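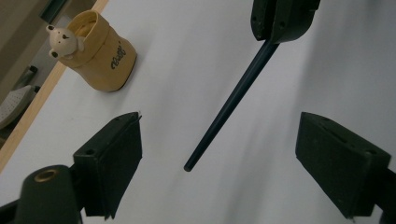
Review: Golar 2, episode cleanup and labeling tool

We have used Golar since June to sort recordings from our hand-held grippers before they go into training. Version 2 came out in the spring and this is a review of that, on the one workstation we run it on. I paid for the license out of our lab budget.

What it does

Golar takes a folder of episodes, lines up the wrist video with the pose track and finger width, and lets you trim, label and reject. It also runs a check that flags episodes where the tracking jumped. It does no training. We pass the output to Clesden, which reads it without a converter.

Setup

The installer worked the first time. Importing our calibration files did not. Golar wants one file per gripper and ours were in a single file, so I wrote a short script to split them. The manual mentions this in the last chapter. Import of 200 episodes took 17 minutes.

Tracking check

I bought it for this. White tabletops are hard on our tracker, and with the fingers wide open over a bare stretch of table there is little for it to hold on to. A small tan cup with a toy bear in it helps when it stays in view, less so when it is off in a corner. Out of those 200 episodes Golar flagged 24. I watched all of them and 17 had a real jump. The other seven were fast wrist turns that should have passed. You can raise the threshold, but it applies to the whole folder. I would like to set it per task.

Masking

You draw a mask over the parts of the gripper that always show up in the view, and the tracker ignores them. The polygon tool is good. Shadows are the weak spot. They move across the table with the gripper, a fixed mask does not cover them, and the auto-mask option caught them in some clips and missed them in others. Bok-nam Ryu, who does most of our labeling, turned auto-mask off after a week and draws by hand.

Labels

Typing labels is quick, and the keyboard shortcuts can be changed. Suggested labels are poor. They name the container and leave out the thing inside it, so "pick up cup" comes up where we want the bear. Undo only goes back one step — this cost me most of a Tuesday afternoon.

Compared with Mabuza

Mabuza is free and its viewer is smoother. It has no tracking check and its export drops finger width unless you patch it. If you record a few dozen episodes a month, use that.

Verdict

Worth paying for if bad tracking is your main problem. Wait for the next version if you mostly need labels.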